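Tukard Swap Room – Your Questions Answered

We get asked the same things quite a lot at the door and by email, so Mahnaz Ghaffari and I sat down with a pot of tea and tried to write out proper answers. If yours isn't covered, please do write to us. We are friendly and we like getting mail, though it sometimes takes us a day or two!

When are you open?

Every Friday from one in the afternoon until 6, all year apart from the first half of March, when the shelves come down for painting. The door on Himunwood Lane is the one you want. The one facing the parking lot has a handle and looks very inviting, but it opens into the boiler closet, and people do stand there knocking.

What do you take?

Small household things, mostly. Toys, games, desk and office bits, craft supplies, kitchen tools, picture books, puzzles if they're complete. If you can carry it in one arm, we can probably find room for it. We can't take car seats, mattresses, medicine, paint, or anything that plugs into the wall. Battery toys are fine, and please leave the batteries in if they still work, because children like to try the buttons before they choose.

Do things need to be in perfect condition?

Oh, not at all. A scuff or a faded patch is no trouble, and some of the best-loved things to pass through our hands looked as if they'd been through a war. We do ask that whatever you bring is clean and that it does its job. A stapler should staple. A marker should write. Mahnaz tests every single marker on the back of an old calendar, and she is merciless about it.

What is the mixed bin?

It's where the odds and ends go before they're sorted. When somebody brings a bag with a little of everything in it, we tip it into the big gray metal bin and go through it when the room is quiet. You are very welcome to look in while it waits – plenty of regulars head straight for it and don't bother with the shelves until later. The bin itself is scratched and scraped all over, and we're fond of it, but it isn't up for swapping. (Yes, we have been asked.)

It's a real jumble most weeks. A toy kangaroo, or something very like one, will be lying next to a red stapler, with a black-and-white animal up in the corner that could be a cow or could be a dog, depending on which child you ask.
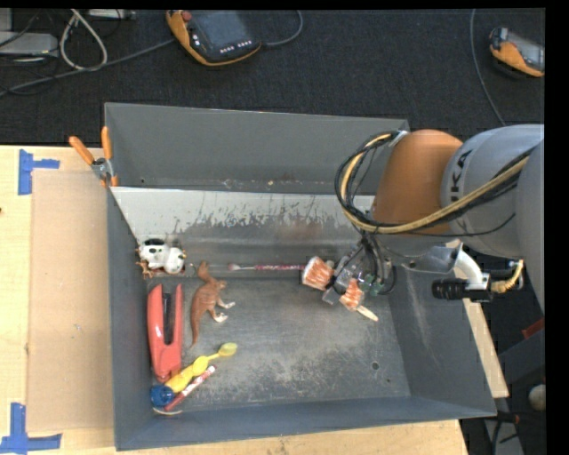
How are things sorted after that?

Animals go with animals, on the low shelf by the window where little ones can reach. We used to separate farm animals from wild ones and gave it up, because the children mixed them again within minutes and seemed much happier that way. Staplers, hole punches, scissors and anything with a point or a bite to it go on the high shelf with the office things. Pens, pencils and markers go in jars by color, more or less. Anything we can't put a name to goes in the basket marked "What Is This?" and stays there for 13 days. If you recognize a piece, do tell us, as it often belongs to a set that's sitting two shelves away.

Do I have to bring something to take something?

No. We'd love it if you did, and over a year it tends to even out, but if you come with empty hands and see a thing you need, please take it and enjoy it. Up to 6 items a visit keeps it fair for whoever comes in after you.

Can my children choose by themselves?

Of course, and they're usually quicker than the grown-ups. We'd just ask you to stay in the room with them. Some of the toys have thin legs and small parts, so for babies and toddlers please check what they've picked before it goes in your bag. Golshifteh Babaei is usually on the stool beside the low shelf and is very glad to help with this, or to discuss dinosaurs at length.

I gave something away by mistake. Can I get it back?

Please call or come by as soon as you can. If it's still in the bin or on a shelf, it's yours again, no questions asked. If it has gone home with another family, we'll pin a note to the board with a description and your first name. Touran Rahimi got her son's elephant back that way after he'd spent a long, sad week without it, and the family who had it sent along a drawing of it on its holidays.

How much do you get through in a year?

Last year it was 2000 items in and 1400 out, and that explains the state of our back closet. If you know a classroom or a playgroup that could use a box of toy animals, please send them our way – we'll pack it up and carry it to the car for you.

Is there anything you're short of right now?

Puzzles for younger children, blunt-ended scissors, and staples. We have a great many staplers and hardly anything to put in them.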